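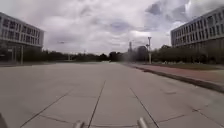
Before you ring anyone about the washer

Quick list, typed up between loads. Most of these cost nothing. Front loaders mainly, but a lot of it goes for top loaders too.

Won't drain
Check the filter first. Little flap, bottom right on most of them, bottom left on my old Kadex. Towel down, shallow tray, open it slowly. Coins, hair ties, one baby sock. Rinse, screw back in firmly – not gorilla tight.

Smells
Door seal. Peel back the rubber fold and wipe it out with an old face washer and a bit of white vinegar. Then a hot empty cycle. Leave the door ajar afterwards, always. Pull the detergent drawer right out as well, the roof of that cavity gets revolting and a toothbrush is the only thing that fits.

Walks across the laundry
Level it. Spirit level on top, front to back then side to side. Wind the feet, then do up the lock nuts or you'll be back there in a week. New machine? Transit bolts. Pieter Baert ran his for a whole November with them still in and blamed the floorboards.

Slow to fill
Turn off both taps, undo the inlet hoses, look for the tiny mesh screens. Pliers, gentle. Grit rinses off under teh tap. Swap the rubber washers while your there.

Clothes coming out stiff
Too much powder. Halve it. Then halve it again if you're on tank water.

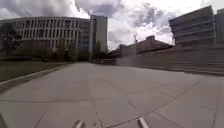
Concrete slabs and a cloudy sky.

Dryer
Lint filter every load. Once in a while wash it in warm soapy water, dryer sheets leave a film you can't see. Vent hose off the back and vacuumed out twice a year. Kinked hose = damp towels.

When to stop fiddling
Burning smell, tripped switch, water anywhere near the cord. Off at the wall, leave it, get someone licensed. Also bearings – if the spin sounds like a jet taking off, get a quote before you agree to anything. Mine was $1,038 on a seven year old Visser and a new one was $1,170, so that was that.

Write the model number on a bit of tape inside the cupboard door. Saves crawling round with a torch while your on hold.

Updated 13th October, fixed the bit on inlet screens (thanks Evelien)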